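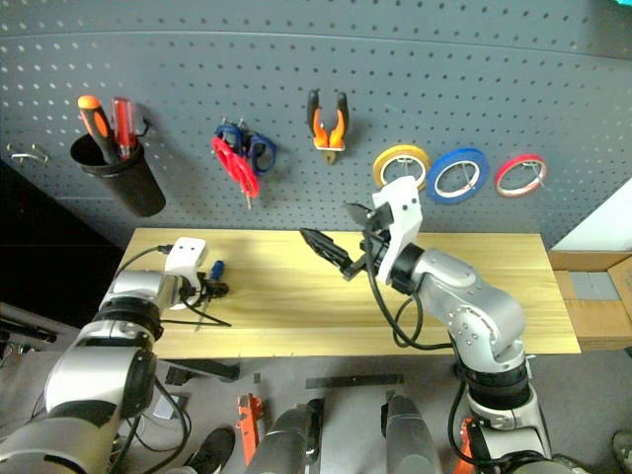

Delphine Rosenthal demande si l'atelier de prêt de Hivell acceptera encore les outils électriques après la rentrée, et elle n'est pas la seule à poser la question. La réponse est oui, avec des conditions un peu différentes de celles de l'an dernier.

6 septembre 2021
Par Ignacio Wojcik

L'outilthèque rouvre ses portes aux horaires habituels, au rez-de-chaussée du bâtiment Holloway, entrée côté cour. Le catalogue compte désormais 411 références, dont 39 entrées pendant l'été. Il s'agit surtout d'outillage à main : tournevis, ciseaux, serre-joints, limes, clés plates. Une partie provient du fonds de l'ancienne quincaillerie Vamer, dont les héritiers nous ont cédé le stock restant pour 300 euros.

Les perceuses, ponceuses et scies sauteuses restent empruntables. Elles seront contrôlées à chaque retour, ce qui demande de les déposer au moins une demi-heure avant la fermeture. Un appareil rendu plus tard sera enregistré le lendemain, sans pénalité. La durée du prêt passe de sept à dix jours pour l'outillage à main et reste fixée à quatre jours pour l'électrique. Les nettoyeurs haute pression ne sont plus prêtés. Les deux que nous possédions ont été vendus pour pièces.

Les consommables (lames, forets, papier abrasif) ne sont pas fournis. Priya Quintanilla tient au comptoir une petite réserve de forets à bois et à métal, vendus à l'unité au prix d'achat. Pour les disques et les lames, il faut se fournir en magasin en notant d'abord le diamètre indiqué sur la fiche de l'appareil.

La caution ne change pas. Les adhérents qui ont laissé un chèque l'an dernier doivent en apporter un nouveau, daté de cette année ; l'ancien leur sera rendu au comptoir. L'adhésion peut aussi se régler en espèces. Pensez à vous munir d'un justificatif de domicile si vous avez déménagé.

Nous avons enregistré 1 118 prêts sur la saison passée. L'objet le plus demandé reste le décolleur de papier peint, avec une liste d'attente qui a parfois dépassé trois semaines. Un second appareil de la marque Volier est commandé et devrait arriver avant décembre. Les réservations faites avant l'été restent valables, dans l'ordre d'inscription.

Les séances d'affûtage reprennent également. On peut y apporter des ciseaux de couture ou de bureau, des couteaux de cuisine à lame lisse, des sécateurs. Les lames dentées ne sont pas acceptées. L'inscription se fait au comptoir, à raison de trois pièces par personne, et les objets sont à reprendre à la séance suivante.

À lire également
Adhésions : les pièces à fournir
Emprunter une remorque, mode d'emploi
Retour sur la journée vélo dans la cour Holloway
Liste des outils retirés du prêt
Le décolleur de papier peint : consignes d'utilisation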